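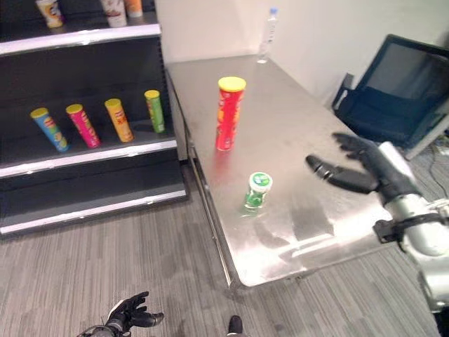
Why does a patient who gets a bill correction in September still see the old balance on the portal in October?

The correction lands in the claims system first, and the portal only picks it up when the provider's office closes out the old statement by hand, which most small offices do once a month if they remember to.

Health Policy Workshop > Notebooks > Billing Access

September, started a little after 9 in the morning

Writing this up while it's fresh, and also for Zodwa, who missed the call and asked me very nicely not to leave it in my head like last time. We spent the whole morning on the appeals question again. The state rule says an insurer has to answer a first-level appeal in writing, and it says what has to be in the letter, but it says nothing at all about what the provider's billing office is supposed to do with the account in the meantime. So the clock runs on one side and the bill keeps aging on the other. I knew this in a general way but it was something else to lay the letters out next to the statements and see it happen, person after person.

We now have 186 case files from the Matance intake, all with names off. I read the first batch over the weekend with a pot of coffee and I'll admit I got pretty attached to some of them. There's a retired bus driver who kept every envelope and wrote the date he opened it on the back in pencil (bless him, he made my job so easy). His appeal was granted in full. The hospital still sent his account to collections 3 times, each time for the same $400, and each time he called and somebody was kind to him and put a note on the account, and the note didn't stop anything.

Things I want to keep hold of:

- The hold flag. Ademir found out that the billing software at the Virinia clinics has a flag for "under appeal," and it does stop the statements, but it expires after 14 days unless someone renews it. First-level appeals take a lot longer than that. I asked him twice whether it could be set longer and he says it's a local setting, so each clinic could change it tomorrow if they wanted. That seems like the easiest thing in this entire project and I'd love to start there.

- The Kasprzak draft. I reread the model bill language and I like it more than I did in the spring. Section two would pause collections until the appeal is decided. What it doesn't do is say who tells the provider that an appeal exists! The patient? The insurer? If it's the patient then we're back to the bus driver and his envelopes. I put a comment in the margin and I'd be glad if someone who writes law for a living would look at it before we send anything around.

- Self-insured employer plans. State language won't reach them the same way and we have to say so plainly on page one. Last time we tucked it in a footnote and got a cross phone call, and fair enough.

- Coding. I coded "appeal granted, bill unchanged" and "appeal granted, bill corrected late" as the same thing for the first stack, then changed my mind. They need to be separate. Sorry, Zodwa, that means the first stack gets redone, and I'll do it myself.

Ademir thinks we should drop the question about language on the letters because it muddies the main point. I went back and forth on this over lunch. A good share of the Tetov families got their denial in English only and had a niece or a neighbor read it to them, and by then some of the deadline was gone. To me that's the same problem, a person owing money while the paper moves around without them. But I can see how it needs its own write-up, with its own rules to cite, and if we cram it in here it'll get one paragraph and deserve ten. Leaving it in the coding sheet for now, out of the memo.

2:30 p.m. Called the Virinia billing office back. Very friendly, on hold for ages, no answer on who owns the flag setting. They're going to ask their vendor contact. I left my direct line.

To do: redo stack one. Move the employer plan paragraph up. Ask Zodwa if she still has the older version of the consent form, the one with the bigger type, which people really did seem to like better.

2 comments | 3 shares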